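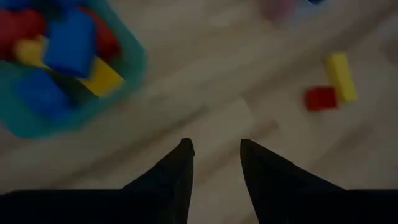 地板上的积木:收纳容器、板缝与表面磨损

家用积木的收纳问题,通常被归入育儿或家政范畴,很少从材料和几何的角度讨论。木地板铺装企业埃姆贝格(Emberg)的售后记录提供了另一种入口:在有学龄前儿童的住户中,起居室地板的划痕集中在玩具容器附近,走道和餐桌下方反而较轻。负责整理这批记录的曼萨·阿廷加(Mansa Atinga)把这一区域称为“倾倒区”。

倾倒区的形成与容器有关。儿童取积木时很少逐块挑选,多数情况下是把桶推倒或整体翻转。积木从桶沿落到地面,高度不大,但塑料积木的棱边和角部接触面积小,局部压强高。单次跌落一般不留痕迹,反复跌落会在漆面形成细密的白点,逆光时才能看清。真正造成线状划痕的是第二个动作,即儿童用手掌或前臂把散落的积木推拢。积木底部若夹有砂粒,推动时相当于一块粗砂纸。

浅色木地板在这方面有一定的视觉优势。米色、灰褐色的板面与漆层微损后的发白相近,划痕对比度低,深色地板则相反。浅色板面的弱点在板缝。缝隙处颜色较深,积灰后更明显,砂粒也容易停留在此。若板材沿房间斜向铺设,推拢积木的方向与板缝往往成一定夹角,积木棱边会依次越过多条缝,缝口倒角处的漆层最先磨薄。阿廷加的建议是每周沿板缝方向吸尘一次,吸嘴使用毛刷头,不使用滚刷。

漆面硬度对结果的影响比预想的小。埃姆贝格曾在两种饰面的样板上做过对照,用同一套积木在板面往复推动1000次。清洁板面上,两种饰面的光泽度变化接近;撒入少量细砂后,两者都出现肉眼可见的雾状磨损,差别仅在深度。阿廷加据此认为,除砂的优先级高于更换饰面。

容器本身的选择有三个参数值得核对:口径、深度和沿口形状。

口径决定取物方式。手臂能自由伸入并在内部翻动时,儿童倾倒的频率下降。家居研究者沙迪·卡萨布(Shadi Kassab)在东布劳斯凯涅(Dambrauskienė)托幼中心做过一轮观察,记录了1323次取用动作。换用宽口浅桶后,倾倒动作所占比例降低了19个百分点。她同时指出,浅桶容量有限,积木堆高超过桶沿后,搬动时的掉落会增加,部分抵消上述收益。

深度影响可见性。积木在桶内并不平铺,大块容易直立或斜靠在桶壁上,小块从大块之间的空隙下沉。卡萨布的解释是,摇晃和翻动使小块不断填入下方空隙,大块被逐步抬高,与颗粒物料的分层同理。深桶中小块长期处于底部,儿童为取得小块而翻倒整桶。把大小块分装可以缓解,但分类过细会提高收拾的难度,多数家庭无法维持。她倾向于只分两级,以成人拇指长度为界。

沿口形状与搬运有关。圆角外翻的桶沿便于单手提握,跌落时对地板的冲击也小于直角沿口。塑料桶应检查底部是否有注塑残留的凸点,这类凸点在拖动时会留下平行的细痕,可用细砂纸打磨,或贴上毛毡垫。毛毡垫自身会吸附砂粒,需要定期更换,不宜一贴了之。

颜色是较少被讨论的因素。红、黄两色积木在蓝绿色桶内辨识度高,蓝色积木与桶壁色相接近,在阴影中容易与桶体混为一体,清点时常被漏看。德雷努拉(Drenura)玩具租借站把原有的蓝绿色桶留给红黄两色为主的套装,含蓝色块较多的套装改用浅灰桶。该站的流程单显示,调整后归还清点的平均用时缩短了11秒。对家庭而言这一差别意义不大,对每日处理大量套装的租借站则值得计入。

地垫是常见的折中方案。垫子能够吸收跌落冲击,但边缘成为新的积砂位置,垫下的砂粒在踩踏时会直接压入漆面。索尔卡(Sorkar)的织物垫采用可整体揭起的单片结构,便于清理垫下地面;拼接式泡沫垫接缝多,揭起不便,实际清理频率往往偏低。深浅不一的日晒色差也应考虑,浅色木地板在覆盖数月后会出现可辨的轮廓,移位周期宜短。

收拾环节可以减少推拢动作。做法是把桶放倒,桶口贴地,沿口下垫一块薄布,积木逐块或成把送入。布的作用是隔开沿口与漆面,收拾完毕后提起抖净即可。积木本身用温水加中性洗涤剂清洗,晾干后再入桶,底部空腔朝下放置,使残水排出。木地板一侧只需用拧干的拖布沿板长方向擦拭,板缝处的灰尘应在湿擦前先行吸除。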